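4.2 What changed at the bench

12 shares | 11 comments

I spent most of March sitting next to the refurbishing bench at Lomham, and I'll admit I had my story ready before I got there: the robot takes the boring part, people get the fun part. It's messier than that. The team strips and refits old office desktops, and drives are the part everyone has an opinion on. They're fiddly, they have to line up with the cage, and a person doing them all day ends up with sore thumbs (two people showed me theirs!).

Heather Lindsay has been on the bench for 11 years. She told me she used to do a drive "without looking, while talking about lunch." Now she does a lot of looking. She sets out the parts, watches the arm, and steps in when something seems off, and she finds that more tiring than the old way, at least before noon.
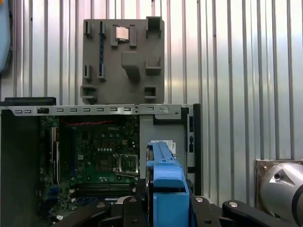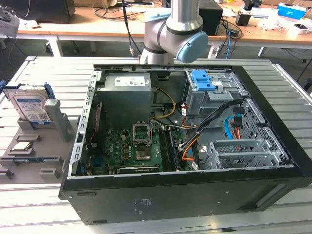
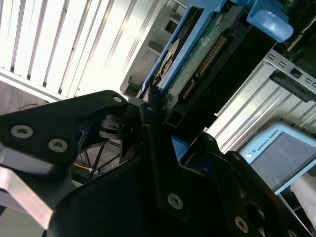 Figure 3. Drive work on opened desktop towers. The hard drive's side rails or carrier are blue in the second and third pictures.

So who decides when to step in? At Lomham there was no written rule when I arrived. Heather went by sound. A newer tech waited for the Torvik software to stop the job by itself, which cost him time but kept him out of arguments. I asked both of them to keep notes over 30 shifts, and the notes read like two different jobs. Hers are full of guesses about what the arm was going to do next. His are mostly start and stop times, plus some pretty sharp complaints about the chair.

Pay hadn't caught up with any of this. The bench was still graded as assembly work, although half of what I watched was closer to inspection, and I think that bothered people more than the robot did. When I brought it up with the shift lead, she pulled out the old job sheet and we went through it line by line. Lifting was on there, and so was hand speed. Watching wasn't mentioned anywhere, so I started my interviews for Section 4.3 with that sheet on the table.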